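From: Pieter Boersma
To: cell-keepers list
Subject: Re: [cell-keepers] hand creeps after a warm restart

> We have the same arm on the card rack demo and after lunch it
> always comes back a little short on the front row. Back row is
> fine. Did you ever get to the bottom of yours? Also, do you
> re-zero the hand every morning or only when it looks off?
>
> Tikkanen

Hi Tikkanen and all,

Yes, more or less, and sorry for the slow answer, March got away from me. Ours (we call it Fido, the name was on the crate when I took over) did exactly what you describe. Mornings fine, then someone parks it for a break, and when it comes back the jaw closes early on the front slots. I spent two evenings blaming the hand. I re-zeroed it, swapped the finger cable, re-zeroed it again, and none of that made any difference I could measure.

What did it for us was the wrist offset. There are two places to enter it, one in the Vidumach setup page and one in the Planex job file, and after a warm restart the job file wins. Ours still had the numbers from before we bolted the jaw on under the hand! So from a cold start it used the good value, and after a break it used the old one. The back row is more forgiving because the approach is steeper there, so you don't notice.

Here is our setup from the head camera, during one of the front row checks.
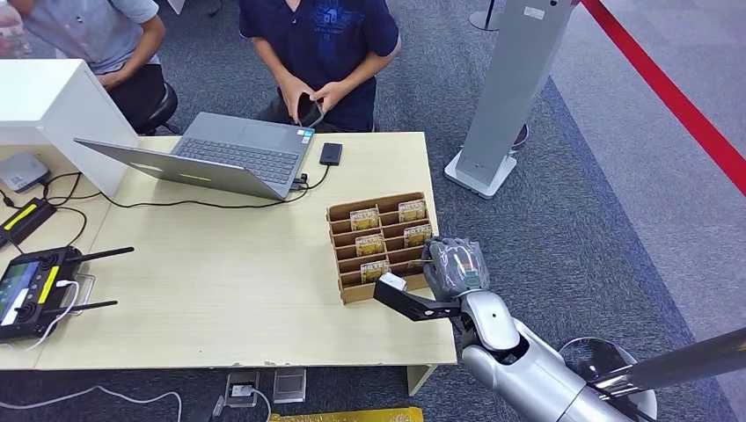

Front right slot check, jaw at the organizer, laptop and remote still on the table.

My routine now, for what it's worth. I power up the arm, let it sit for 14 minutes, then jog to the rack with the remote and do the front right slot first – that's the furthest reach for the jaw on our layout, so if anything has moved it shows up there. If it's good I run 16 picks at low speed and only then let it loose. I keep the rack taped down while I do this, because I once chased an "offset" for an hour that was me leaning on the table.

To your other question, no, I don't re-zero every morning. I used to, and I think I was adding error each time. Now it gets done after nearly 800 picks or whenever a finger looks lazy when it opens. At 700 I start paying attention. If you do re-zero, make sure the hand is fully open and nothing is touching the jaw.

One more thing to look at is the cables. Ours run all over the tabletop (I know, I know, there's a tray on order) and the wrist loop needs enough slack for the full roll. If it pulls tight you get something that looks a lot like your creep, except it comes and goes with the pose. Easy test – roll the wrist slowly both ways with the speed right down and watch the loop.

Could you check which job file version you have, and whether the wrist numbers match in both places? If they do match and it still comes up short, send me the log from the first pick after the break and I'll put it next to ours.

Pieter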